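FOR IMMEDIATE RELEASE

Flolent Press Opens Submissions for Muli, a New Annual of Short Fiction

First issue will carry 49 stories by writers who have not yet published a book

PISTNESS — Flolent Press will begin reading submissions in November for Muli, a new print annual of short stories by writers without a published book. The first issue will carry 49 stories. Every writer in it will be paid $100 on signing, plus three copies of the finished book.

Submissions open at 9 a.m. on the first day of November and close at midnight on the last. Entry is free. The press will not charge a reading fee for this issue, and it will not sell feedback or faster replies alongside the open call.

Muli is the first annual from Flolent, which has published novels and story collections from its office in Pistness and has so far bought short fiction only from authors already on its list. The press said it gets letters every month from writers asking where to send a single story, and that until now its answer was a page of links to other people's magazines.

"A lot of the writers who contact us have been at it for years," the editors said in a joint statement. "They have a folder of finished stories and a day job. Many of them won't call themselves writers when we ask, even the ones with a story in front of us that we would be glad to print. We wanted a place for that work that pays something and ends up on a shelf."

What the Editors Are Looking For

Stories may be on any subject and in any style. Science fiction, fantasy, crime, romance, horror and humor will be read alongside everything else, by the same readers. There is no theme.

The upper limit is 30 double-spaced pages. There is no lower limit, and the editors expect to take several stories of a page or less. A novel chapter can be sent if it makes sense to a reader who has never seen the rest of the novel. Poems, essays and memoir are outside the scope of the first issue.

Writers may send one story. A story that has appeared on a personal blog or in a class handout is eligible, provided it is taken down or marked as forthcoming once accepted. A story that has appeared in a magazine, online or in print, is not.

Work may be under consideration elsewhere at the same time. The press asks only for a short email if the story is taken by someone else.

For this call, "without a published book" means that the writer has not had a full-length book issued by a publisher other than themselves. Self-published authors are welcome. So are writers with chapbooks, writers with a book under contract that has not come out, and writers whose only book is nonfiction related to their work, such as a manual or a textbook.

How Stories Will Be Read

Names and contact details should be left off the manuscript itself and entered only in the online form. Each story will be read by two people before a decision is made. If one of them wants it, it goes to the editors for a third reading.

The form has no space for a biography or a list of credits. Accepted writers will be asked for a short note about themselves later, to run at the back of the book, and may decline to give one.

All writers will have a reply by the end of March. Stories that reach the third reading and are not taken will get a few lines from an editor saying what was liked and what stood in the way.
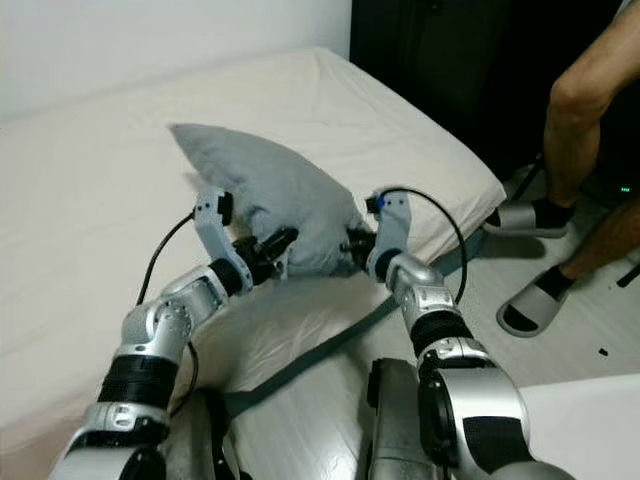 Robotic arms grip a light gray pillow on a bed with a white fitted sheet.

Accepted stories will be edited during April and May. Writers will see every change, including changes to punctuation, and the press will not print a version the writer has not approved. Titles stay the writer's decision.

Flolent is buying first print rights and the right to include the story in an ebook edition of the same issue. All other rights stay with the writer, including audio and translation. The writer can republish the story anywhere six months after the issue comes out. The full contract is two pages long and is posted on the press's website so that it can be read before anything is sent in.

The press does not accept stories written in whole or in part by text-generating software. The form asks writers to confirm this with a check box. Spelling and grammar checkers are fine, as is dictation software.

The Rusen Reading Series

Along with the annual, Flolent is starting a set of evening readings at Rusen, the bookstore and cafe two blocks from the press's office. The readings will run once a month through the winter, from 7 p.m. to 9 p.m., and will be open to anyone who wants to read from unpublished work for up to eight minutes. Sign-up is at the counter from 6:30 p.m. on the night. Writers do not need to have sent a story to Muli to take part, and reading at Rusen has no bearing on whether a story is accepted.

The cafe will stay open during the readings. Admission is free. The back room is on the ground floor and has step-free access from the parking lot. A microphone will be available, and readers who would like someone else to read their pages aloud can ask when they sign up.

Rusen will also keep a shelf of magazines that publish short fiction, which customers can read in the store. The shelf is intended for writers who want to know what a magazine prints before they submit to it and cannot pay for a subscription to each one.

"We have had writers at our corner tables for as long as we have had tables," the store said. "Some of them have been working on the same draft since we opened. It will be nice to hear what is in it."

Publication Details

The first issue of Muli will be published as a paperback and an ebook in the fall. The order of the stories will be set by the editors, and genres will be mixed together throughout. There will be no introduction. The cover will be type only.

Copies will be sold through the press's website, at Rusen, and through any bookstore that orders from Flolent. Public libraries can ask for one free copy of the first issue by writing to the press on library letterhead. Contributors can buy more copies at cost, with no minimum and no requirement to buy any.

The press has committed to two issues. A decision on a third will be made after the second is in stores.

How to Submit

Stories should be sent through the form on the Flolent Press website, as a document file in any common format. The form goes live at 9 a.m. on opening day and will not accept stories before then. Writers without internet access may mail a printed story to the Pistness office, with the word Muli on the envelope and a separate sheet giving a name, a mailing address and the title of the story. Mailed stories must be postmarked in November and will not be returned.

Questions about eligibility can be sent to the press at any time before the call closes.

About Flolent Press

Flolent Press is an independent publisher of fiction based in Pistness. It publishes novels and story collections in paperback and ebook.

Media contact: Press Office, Flolent Press, Pistness. Review copies of the first issue may be requested now and will be sent when printing is complete.

###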